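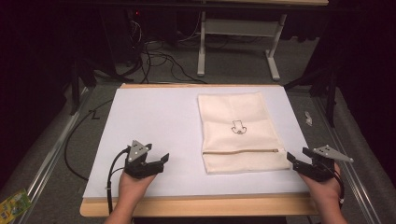

Canvas zipper pouches have pretty much taken over my house, and I'm not even sorry. I keep pens in one, phone cords in another, and the sewing stuff in a third (the cat got into the last sewing basket, so zippers it is!). People keep asking me how I keep the light-colored ones looking decent, so here goes.

Empty it first, all the way, and turn it inside out. I mean it. I once washed one with half a crayon in the corner and it came out looking like a sunset. Pick the lint out of the seams with an old toothbrush while you're in there.

Wash it by hand in cool water with a small squirt of dish soap. If there's a printed drawing on the front, leave that part alone and just work around it with your fingertips. I scrubbed the print right off a favorite from a craft fair in Clatstead, and I still think about that pouch.

Don't wring it! Roll it up in a towel, press, and unroll it. Then lay it flat on something smooth and light. I use an old white board on top of the table, so the wood stays out of the damp and I can spot any dye that wants to run. Smooth it from the middle out with your palms and tug the corners square. Zip it closed before it dries or the opening goes all wavy. Mine take nearly 9 hours in the kitchen, longer when it rains.

Wrinkles? Iron it inside out with a thin dish cloth in between, and stay off the zipper. I've mostly quit ironing mine, I like a few creases in canvas.

For a sticky zipper, rub a plain candle along the teeth and run the pull back and forth a bunch of times. Garba Bako wrote in to say pencil lead works too, and it does, but it left gray smudges on my cream one, so save that for dark fabric.

Next up in November: getting tea stains out of place mats.

Questions or tips? Use the contact form | © 2020 Fondlow Home Notes | Back to top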